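Dullton Library Users Group
Minutes of the meeting held Tuesday, January 20, 2026

Present: Keith Ellery (chair), Su-bin Ham, Ifigeneia Xenos, Dong-hyun Ki. Minutes by Da-eun Jang.
Apologies: none received, though several were expected.

1. Last minutes
Approved. Keith asked that "the roof is fixed" be changed to "the roofer says the roof is fixed." Agreed.

2. Opening hours
The town proposes closing at 5 on weekdays for a trial period. Su-bin asked what the trial is meant to test and how anyone would know it had failed. The letter does not say. Ifigeneia pointed out that the last trial, on Saturday mornings, was never ended or reviewed and is still going.
Action: Su-bin to write and ask for an end date.

3. Reading room floor
Drevico has quoted for new flooring. The quote covers 38 square yards. Dong-hyun noted that it leaves out moving the shelves, and that the old quote from Brornwood included this. Keith thought the two prices were closer than they look.

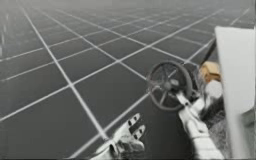
Item 3: gray floor with white grid lines, computer rendering

Ifigeneia doubted that any dark floor would stay looking clean by the street door in winter. Dong-hyun said the same was said of the carpet, and it lasted 22 years. Ifigeneia said it had lasted in the sense that it was still there.
Action: Dong-hyun to get a price with the shelves included, in writing.

4. Late fees
The proposal to drop fees was discussed again.

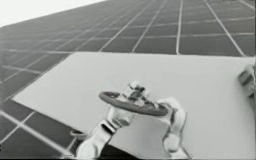 Keith is not against it but wants to see the numbers from Han, where fees were dropped last year and returns are said to have gone up. Su-bin asked who said so. The source seems to be a newsletter. Held over to March.

5. Self-checkout
Two machines have been offered at a reduced rate. Members asked how long the rate lasts and what happens after that. The sales sheet promises shorter lines at the desk — the group could not recall a line at the desk.
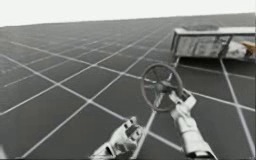
Da-eun said that evening staffing was the real worry and that the machines could become a reason to cut it. Keith felt this was jumping ahead. Da-eun asked that her concern be minuted, and it is.
Action: Keith to ask for the full five-year cost.

6. Book sale
The last sale had 13 tables and sold mostly cookbooks. Ifigeneia would like fewer encyclopedias accepted. No objection.

7. Any other business
The back door still sticks. It has been reported again.
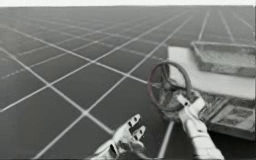 Gray tiled floor with white block-shaped table or counter, computer rendering

Next meeting in March, date to be set once the room booking is confirmed.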